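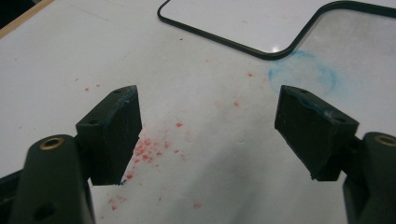
Workbench, left and right jaw

To the list,

Quick one between other things. Answering Delia and then a couple items before the next ride planning thread gets going.

On 14th January Delia Husar wrote:

> Hi all,
> Did anyone ever settle what we do with the loaner bikes over
> winter? I have 2 of them in my hallway from the Stilalen ride
> back in August and my landlord is starting to make remarks.
> One has a rear wheel that rubs, the other is fine apart from
> the saddle. Also who has the key to the Pakzad Street shed now?
> I thought it was me but the one on my ring doesn't fit.
> Also also, are we still getting parts through Vamero or did
> that fall apart?
> Delia

Loaners: no, never settled. Bring both to Pakzad Street whenever suits you, there's room along the back wall if you hang them by the front wheel. Please tag the rubbing one so it doesnt go out again. My guess is a loose spoke or two on the drive side, it did the same thing last spring and I trued it in a rush. Saddle I can swap, there's a box of takeoffs under the stairs.

Key: lock was changed. Old keys are no good, toss them. New one is in a lockbox by the side door, write me off list for the code. Do not post it here, the archive is public and we have been over this.

Vamero: still on, just slow. Order 2551 came in short, no brake cables and the wrong size inner tubes (skinny ones, we have maybe one bike that takes them). I wrote to them and they're sending the cables. Order 2380 is the old one from before the holidays and as far as I know that is closed and paid. If you have an invoice that says otherwise send it to me please.

Other stuff

- Wrench night. We need 5 people to keep all the stands going and right now have me, Delia and a maybe. You don't have to be good at it. If you can patch a tube you can run a stand, the rest we figure out as it comes through the door.

- Suvport route. The river path is closed at the underpass again, so the spring ride either goes up over the hill or takes the road by the lumber yard. I hate the road with kids along. Hill is steeper but quiet and there's a water tap at the top. Opinions wanted, and from people who will really ride it.

- Whoever borrowed the chain whip and the big cone wrench, I need them back. Not mad. Just need them.

- Helmets: please stop donating ones that have been in a crash. I end up cutting the straps and throwing them out and it takes up half my evening.

Think thats it. Delia if the hallway gets desperate call me and I'll come over with the trailer, but not this week, the hitch is in peices on my kitchen floor.

More when I hear about the cables.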